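Sorting Out the Pens on a Shared Desk

08/05/2025

A desk that more than one person uses fills up with pens, and half of them don't write. The fix takes an evening and costs very little.

Start by covering the desktop with brown kraft paper. Ink and highlighter will mark a painted or oiled surface, and paper can be thrown out when it gets messy. Pull it snug and fold the ends under. Rudd sells a decent roll, but any packing paper works.

Next, lay out squares with blue painter's tape. Press lightly so the tape lifts again without tearing the paper. Each square gets one kind of thing: pens, pencils, highlighters, clips. Leave 2 squares free for whatever you can't decide on.

Empty every drawer and cup onto the paper and sort. Try each pen on a scrap. If it skips after a few strokes, throw it out. Highlighters that have gone pale go too.

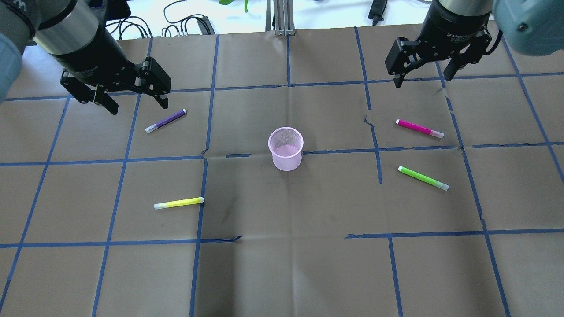
Highlighters around a pink mesh pencil cup, on kraft paper taped off in blue.

Mesh cups are good for this job. Dust falls through or shakes out, and you can see what has sunk to the bottom. Wash the cup in warm soapy water, then dry it well, especially under the rim where water sits.

Put back only what gets used each week. We keep 6 items in a cup and no more. Past that, people dig around and the caps come off.

Store highlighters lying flat if you have a shallow tray. If they have to stand in a cup, push the caps on until they click. Double-ended markers should always lie flat.

Spare pens go in a zip bag in the drawer. Write the month on the bag (ours says August) and go through it again when school starts.

To take up the tape, pull it back slowly at a low angle. The paper can be turned over and used again.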